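Visit report: Wiltlow parish hall, Wednesday

The visit looked at how Wiltlow funds the upkeep of its hall, built in 1933. Sponsors are offered two levels, Altari for a single bench and Caltico for a full garden bed. Each pack holds a printed leaflet and a pledge form. Talks to the congregation last 12 minutes and follow the morning service. 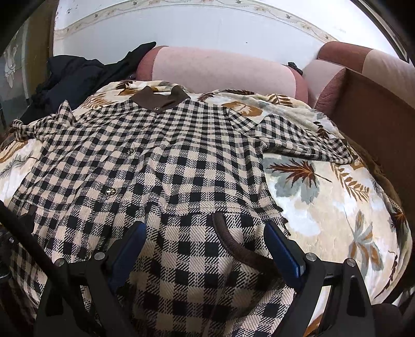

Maldonado asked whether pledges could be paid by the month, as the form gives no space for it. They can, over 10 months, and the form is to be reprinted.

Names of sponsors are entered in a bound register kept by the door. Plaques are ordered twice a year, in one batch, to hold down the engraving charge.

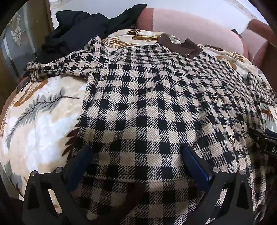
Checked shirt with dark brown collar, Wiltlow

The leaflet text will be sent to us in July. Bed plans were not ready.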